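Gatdale Household Skills – Course Handout, Unit 4
Care of Small Cloths

This unit deals with flattening and folding cloths at a table. Students should read the notes before the practical session.

A crumpled cloth is opened out first. Find two neighbouring corners, lift them together and lay the cloth down away from you. Smooth it from the middle towards the hems – never across a fold.

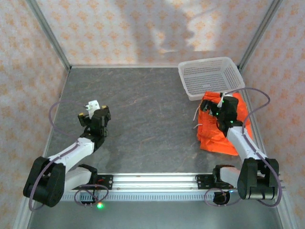 Once the cloth is flat, bring the edges together and press along the crease with the palm. Thick cloths are folded once only. Finished work is handed to Nélida Paredes for marking.

Print this page | E-mail this page

Related handouts
Sorting by Fabric
Folding Table Linen

Contact: Bastian Hamann, Course Office | © Gatdale | Back to top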